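Collagen powder, four months in

2024-09-11

I bought my first tub of collagen powder in May, after holding out for years. A friend's skin looked great, she swore by the stuff, and I was tired enough of my own face in the bathroom mirror to hand over the money. The brand was Drukora. The tub said "visible results," and nowhere on it could I find what the results were, who had seen them, or how long I was supposed to wait.

So I set my own terms. One scoop a day in my coffee, no other changes, same cheap moisturizer, same sunscreen. I'd stick with it through the summer and then write up whatever I had.

What I have is a strong opinion about clumps.

Let me back up. Collagen is a protein. When you swallow a protein, your gut breaks it down into smaller pieces and your body spends those pieces however it likes. It doesn't read the label and send them to your cheeks. The people who sell the powder know this, so the better ads talk about peptides, which are pieces small enough that some of them get through in one go. Fine. I'll accept that some get through. What they do after that is where the ads start to get dreamy, with the slow-motion water and the woman laughing at a window.

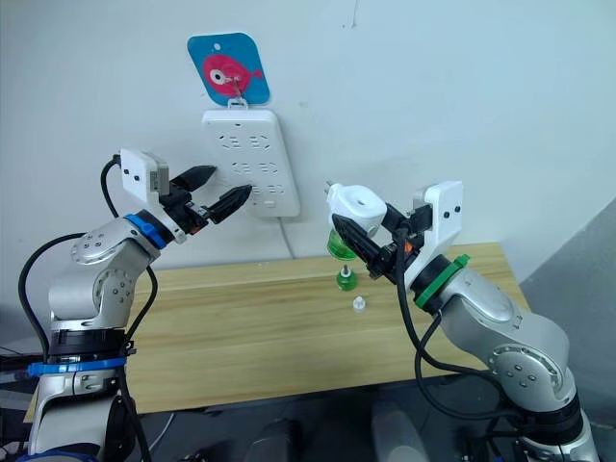
I did go and read some of the studies. I'm no scientist, but I can read a funding statement, and a lot of them were paid for by companies with powder to sell. That doesn't make them wrong. It does make me want to see the ones that didn't work out and got left in a drawer. There are trials that report better skin moisture and a bit more stretch, and I'm not going to pretend they don't exist. But several I read were small and short, and I kept running into mixtures with vitamin C or zinc or something else thrown in, so good luck saying which part did what.

Then there's the measuring. A machine that presses on your forearm can pick up a change you would never notice. If my forearm is a hair bouncier according to a probe, I'm happy for it, but I bought the powder for the lines next to my mouth.

Those lines, for the record, are still there. I took a photo by the same window on the first day and again last week. On the newer one I look a little better. I also had a tan and had slept, and on the first one I was getting over a cold. If I worked for Drukora I would put those two side by side on the website and go home early.

My nails did seem to break less. I want to be fair about that. I also quit washing dishes without gloves in June, so make of it what you will.

After the first tub ran out I switched to Nornetti, which costs more and comes in little packets. The flavorless one tastes like the smell of a pet store. The berry one tastes like berries in a pet store. It mixed better in cold water than Drukora did in hot coffee, which left a ring of glue on every mug I own. I'm not kidding, I had to soak them.
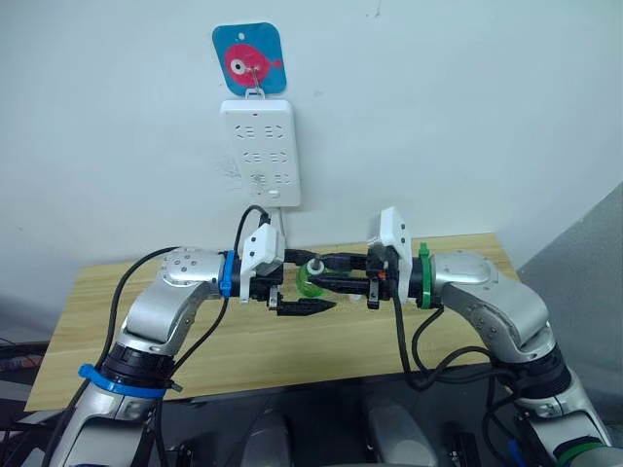
The thing that bothers me most is the question I got every time I told someone I wasn't seeing much. "Have you been taking it long enough?" With this stuff there is no long enough. If your skin looks good, it's the powder. If it doesn't, you need another tub. I heard the same thing years ago about a Varma face roller, and I believed it for an embarrassing stretch of time.

What do I think works? Boring stuff. Sunscreen, every day, even when it's gray out. Not smoking. Eating enough protein in general, and you can get that from eggs or beans or chicken for a lot less per gram. A retinoid if your skin can stand it and your doctor is okay with it (not if you're pregnant, please ask first). My sister-in-law would add sleep, and she's right, and she has three kids, so she would know what happens without it.

If you take collagen and love it, I'm not coming for your tub. It seems safe enough for most people, though check with someone qualified if you have kidney trouble or food allergies, since plenty of it is made from fish or cows. Just don't drop your sunscreen money on it.

I have 2 packets of the berry left. Someone in the comments on my last post asked whether I'd try the Birker gummies next. I looked them up, and the second ingredient is sugar, so at least I'd know what I was paying for. Still no.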